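Torberg Task Box, research edition. Three modules, one puzzle-jointed body: push buttons and sliders, toggles, patch cables plus dial. For manipulation labs that need the same task twice.

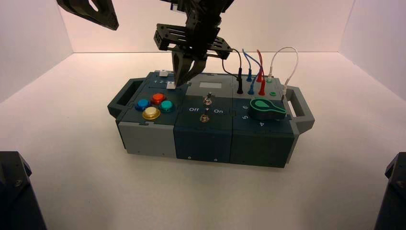

Used in the Lenell reset study. 717 episodes, two arms, policy picks its own next sub-task. Slider scored seperately from buttons.

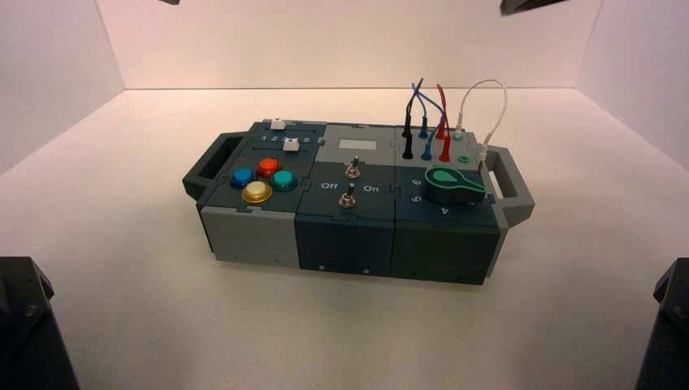

Ciltberg, 20/07/2026

Results up. Slider to target: 66 percent. Toggles better, cables worse. Shona McPhee has the logs, ask her for teh raw set. 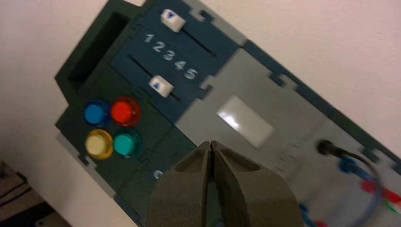

Wrist view helped most on the small knobs. Head view alone lost 16 points. Spare modules ship from November.
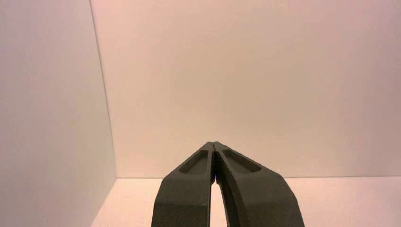
Can I order one module only?
Any of the three, handles sold as a pair.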